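Prundside Hall Users' Group
Minutes of the meeting held on 11 December 2025

1. Minutes of the July meeting
Agreed as accurate, apart from the word "unanimous", which was struck out by a majority.

2. Kitchen
The washing-up rota has lapsed again. The secretary read it aloud so that members could recognise themselves. The quilters said they always leave the sink clear. So did the choir, the toddler group and the bridge club. It was noted that the sink is therefore clear. 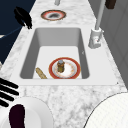
Item 2: the sink, with plate and jar.

Agreed: rota to be reprinted in larger type.

3. Hire charges
The charge for a full-day booking stays at £200. A proposal to add £10 for use of the urn was discussed for longer than the urn takes to boil, and then withdrawn.

4. Heating
Two quotes received. Drallitz would replace the boiler controls for £500. Flirkidmont would do the same for £1,000, but sent a much nicer folder. Members passed the folder round. Drallitz chosen, with regret.
The meeting asked whether the hall might be warmer in the meantime. The chair said it might – in July.

5. Windows and draughts
The draught survey has been put off until the heating is settled, so that the two can be argued about separately. Members who sit on the window side asked to have their feelings recorded. They are recorded.

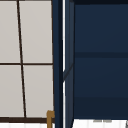

The choir asked whether draught strip could be bought now and the survey done afterwards, as its altos would like to feel their feet before Easter. Agreed, up to £10.

6. Piano
The Kikuchi upright has been tuned. Over 200 leaflets for last year's fete were found inside it. The tone is said to be brighter.

7. Any other business
The lost property box is full. Members are asked to lose things elsewhere.

Next meeting: date to be fixed once the diary is found.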